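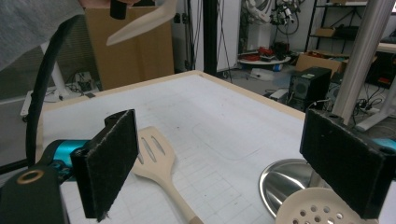
Why bother with a person holding the gripper at all, when you could drive a robot arm from a joystick and collect the same data? A reader sent us that after our last update, and it's such a good question that we built this whole page around it.

The short answer is speed. The longer answer is what we've been up to at the Bunumside lab since August, and we're thrilled with how it's going!

The project is called Mumico. We want a robot that can help in an ordinary kitchen, and to get there we need a great many examples of hands-on work with ordinary kitchen things. With a joystick, a practiced operator in our lab gets through 30 good demonstrations in a morning. With a hand-held gripper, the same person is done with those before the coffee is cold (we drink it slowly, but still). You just reach for the thing you want. Your wrist already knows how to tilt and your elbow already knows how to stay out of the way, and all of that ends up in the recording.

About the setup in the picture: the camera rides on the gripper, so it gets the same view in training that it will get later on the arm. The fingers carry foam pads, and you can see they've been through a lot. We love those pads. Hard fingers let flat handles twist, and a slotted spatula is mostly flat handle.

Utensils have turned into our favorite test. A spatula lying flat on a table gives you very little to grab, and a steel bowl throws the whole room back at the camera. Add a skimmer resting across the front of the bowl and the model has to work out which edge belongs to what. Early versions were hopeless at this. They'd go for the reflection!

We also record with a second person working at the same table. Real kitchens have other people's hands in them, picking things up and moving them, and we want the model to get used to that from the start.

Some numbers, for those who like them. The Jorkora set, our first full collection, has 2,882 demonstrations. After we threw out the ones with tracking dropouts or fumbled starts, 1,826 were left for training. That hurt a bit, but the model trained on the smaller, cleaner set did better on every utensil we tried, and it wasn't close on the spatulas. We repeated the comparison with 12 utensils it had never met and saw the same pattern, with ladles the one sore spot. Deep ladles roll. We're working on it.

To go back to the reader's question, joystick driving still has its place. We use the Oláh arm that way to check that a motion a person makes easily is one the arm can make too, and wrist turns near the table edge are where the two part ways most often.

More pictures will go up as the next round of recording gets going, starting with lids.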